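Clondholm Evening Classes
Keeping House in Small Rooms
Handout for Session 3: Small Things That Wander (pegs, clips, ties and their relations)

Welcome back, and thank you to everyone who brought in a bag, box or drawerful of odds and ends last time. I took a great deal of pleasure in seeing how many different things can be kept in an old cookie tin. These notes cover what we talked through in the first half of the evening, with a few bits I left out when the clock got away from me, and they end with something to try at home before we meet again.

Why we start with clothespins

When I first taught this class I started with paperwork, and I lost half the room by the coffee break. Paperwork makes people feel guilty. Clothespins don't make anybody feel anything much, and so they are a lovely place to begin. Most homes have some, they are all more or less the same size, they get used and put away over and over, and they get loose. One turns up in a coat pocket, one on a bag of rice, one under the radiator where it has been since the spring. If you can set up a home for your clothespins that still works a month later, you can do the same for batteries, hair ties, picture hooks and the chargers that nobody in the house will admit to owning.

The open tub

My own choice for clothespins, and I know a few of you disagreed with me (quite firmly!), is an open tub with no lid. A lid is one more thing to take off when your arms are full of damp sheets, and sooner or later you set the pins down on top of it and there they stay. With an open tub you can drop them in from a little height and they more or less look after themselves.

Look for rounded corners if you can get them. Square corners collect lint and grit, and a pin wedged in a tight corner is a nuisance to get out with cold fingers. A thick rim is worth having too, as it gives you something comfortable to hold, and you can clip a few pins along it when you're working down a line and want the next one ready. A dishpan does very well. So does a small storage tub of the kind Ostermann sells, or one from the thrift store with a good wash.

Don't sort them. I can see why people want to, especially with a pretty set in several colors, and I went through a season of it myself, yellow with yellow and blue with blue, and it lasted exactly until the next rainy wash day. A jumble is perfectly fine for things that all do the same job. Save your sorting for things that do different jobs, such as screws, where picking the wrong one costs you time.

What you should do, once in a while, is tip the whole lot out and look them over. Squeeze each one. If the spring is tired or the jaws don't meet, let it go. Wipe out the tub while it's empty, and let it dry well before the pins go back.

The ones on the floor

There will always be a pin that lands beside the tub. I used to be very cross about this. These days I do a quick look around the container before I walk away, a circle as wide as my arm can reach, and pick up whatever is there. We called it "the arm's reach look" in class and I'd like you to get into the habit with every container in the house, because it takes no time at all and it stops the slow creep outward that ends with things under the couch. It matters more on a shaggy rug than on a bare floor, as those of you with bare feet and small children already know.

Hooks, baskets and the wall

We spent a good while on walls, and I'm glad we did, because in a small room the wall is often the best storage you have and the last place people think of. The main points again:

Hooks are for things with a loop, a handle or a strap. A peg bag with a hanger goes on a hook. A tub does not, unless you care to drill holes in it.

Wire baskets let you see what you have and let the air through. They are poor at holding anything narrower than the gaps, so line them with a bit of cloth or use them for bigger items. One that comes divided into sections is handy for things you'd like kept apart, cloths in one part and brushes in the next.

Hang the hooks and the basket first, live with them empty for a few days, and notice where your hand goes. I know an empty rail looks like a waste. It is still much easier to move when there's nothing on it, and you'd be surprised how often the first spot is wrong by a foot or so.

Keep the floor for the things that belong there: the rug, a floor pillow, the basket or tub in use at the moment. If a toy or two comes to rest nearby, as they do, give the toys a container of their own close at hand. Mixing them in with the pins only means tipping everything out at bedtime.

To try at home

Choose one kind of small thing and one open container. Put every one you can find into it, leave the container where you use those things most, and do the arm's reach look each evening for 7 days. Please write down where the strays turned up. We'll compare lists at the start of next session, and I'd love to hear from the folks over in Diltham who share a laundry room, as that is a puzzle all its own.

If you'd like to read ahead, the Esetov booklet on shelves and rails is in the box by the door. Take one, and bring it back in May so the next group can have it.
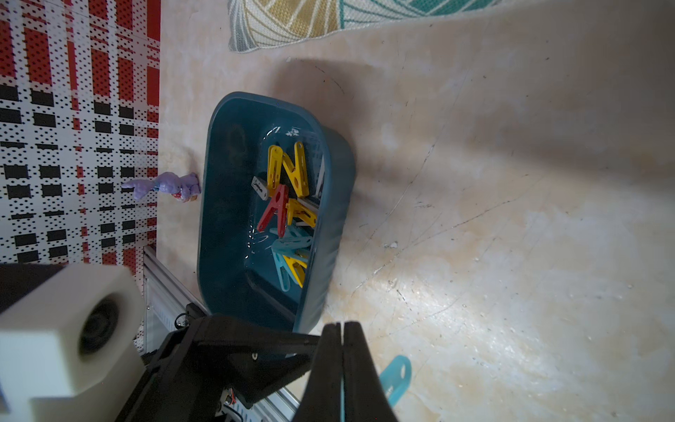
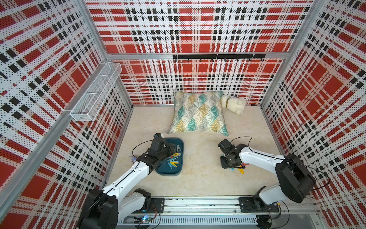

Session 3: clothespins kept unsorted in an open tub or tray with rounded corners.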